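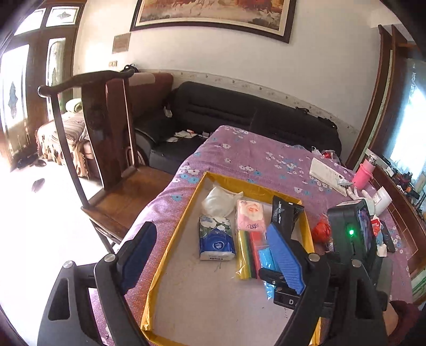

Progress report to the Dulora Fund: handling rules for home recording, second period

Dear Rahel,

Thank you for your patience with this one, and for the kind note you sent after the last report. It has been a busy stretch for all of us and I have rather a lot to tell you, so do make yourself a cup of tea first.

Where the rules have got to

You will remember that we set out to write one plain set of house rules for people who record with hand-held grippers in ordinary homes. Version 4 went out to the recording teams in October. It is a good deal shorter than the one you read (Amerley Amegashie took a firm pencil to it, bless her) and it now fits on two sides of paper.

The part that changed most is the section on trays. We used to say only that the tray should be "clearly marked". It now asks for a taped rim in a colour that stands out from the tablecloth, as the yellow does on the flowered cloth, and for everything to be handled to start inside that rim. Household things elsewhere on the table may stay where they are, provided the family is happy with that. We argued over this for weeks! Mawuli Abugri wanted the whole table cleared every time, and I had some sympathy, but a cleared table teaches you very little about homes, and families found it tiresome.

Soft and shiny packets

Tissue packs, foil pouches and clear wrappers now have a section of their own. The rule is to close the jaws slowly, lift straight up, and put down any packet that starts to tear. Finger pads are to be checked before each session and again after the break. Where the two pads are of different kinds, as they sometimes are, both must be written on the session sheet – left and right as the person holding the gripper sees them.

Consent and privacy

Hatice Canpolat has rewritten the consent form in everyday language, and it is so much better for it. Phones, post and family photographs are to be mentioned to the household by name before recording starts, and anyone may ask for a session to be removed without giving a reason.

Numbers and money

We have now checked 900 sessions against the new rules, and 140 of them were sent back for a missing or incomplete sheet. That is more than I would like. Ama Ansah is trying a simpler sheet with the Ankrah team. Of the training budget, 3,000 pounds remains unspent, and with your agreement we should like to put it towards two more training days.

What comes next

Translations first, then a short guide for new team leaders. I would also welcome your thoughts on whether the tray rules ought to cover kitchens, where the worktops are a different matter altogether – Mawuli has a draft he can send you.

With warm thanks from all of us,
Amerley, Ama, Hatice, Mawuli and the rest of the Jornis team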